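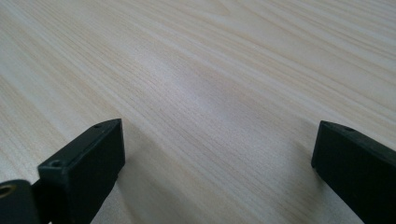 A pale wooden tabletop, with light catching the grain.

I've been covering the Flirnmont town council long enough to know that the juicy stuff gets tucked into the part of the agenda where everybody's hunting for their car keys. Last night it was item 14, between a storm drain easement and a thank-you note to the marching band. It was listed as "records policy, technical update," and if you stepped out to the vending machine you missed the whole thing.

What the council did, on a 4–3 vote, was change how long the town hangs on to its own emails. Until now the rule was 300 days. Starting in March it'll be 60. After that, anything a council member or department head hasn't marked for keeping gets wiped from the town's system automatically, and you and I can file all the public records requests we like.

The town manager's office says this is about storage costs and that the current setup is "unwieldy." Okay, I've seen my own inbox, I get it. But I asked what the storage bill comes to and was told the number would have to be looked up. It was not looked up before the vote. It still hadn't been sent to me when I wrote this, and I've checked my spam folder twice.

Now, why would anybody care? Well, some of us remember the Bundis contract. Bundis is the outfit that got the parking meter deal downtown, the one where the meters were going to pay for themselves by the second summer (they didn't, and you can still only use half of them with a card). When I went digging into how the bidding was handled, I ended up with 573 pages of emails, and a good chunk of them were more than four months old by the time I asked. Under the new rule, those would've been gone unless somebody at town hall had decided to save them. I like a lot of the folks at town hall! I'd still prefer not to depend on their filing habits.
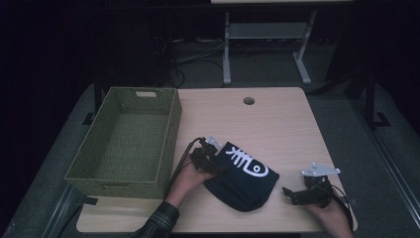
The three members who voted no wanted to send the policy back for a public hearing, and I thought they had a decent case. One of them pointed out that the council held two hearings on leaf blowers last fall. The motion to postpone failed by the same 4–3 split, and then the chair moved things along pretty briskly. Public comment had already closed at that point, which left 37 people sitting there with nothing to do but mutter. I counted them from the sign-in sheet, and yes, I was one of the mutterers.

To be fair to the majority, there are exceptions written in. Emails tied to a lawsuit have to be kept, and so does anything connected to a records request that's already been filed. Personnel matters are on a separate schedule that didn't change. And one of the yes votes told me in the hallway afterward that most towns our size do something along these lines. Maybe so. I called over to Tutach this morning and the clerk's office there said they keep everything for two years, and the woman on the phone sounded a little surprised that I was asking.

The piece that bugs me most is the marking. Each official decides which of their own messages count as a public record worth saving, and there's no second set of eyes on it. The draft that went around in December had the clerk doing a spot check every quarter. That paragraph isn't in the version they passed. I asked who took it out and got three different answers, all of them polite.

The Groen Street neighbors' group, which has been fighting with the town over the truck route since before I moved here, says it plans to file a big batch of requests before the March start date so those emails get locked in. If you've got something you've been meaning to ask for, I'd do the same. The form is at the front counter at town hall or on the clerk's page, it's one sheet, and you don't have to say why you want the records.

The council meets again in two weeks at 7 p.m. in the upstairs room. Any of the four who voted yes can ask to reopen the item at that meeting, and so far none of them has told me they will – I'll keep asking. Public comment sign-up closes at 6:45 sharp, and they've been strict about it lately, so get there early.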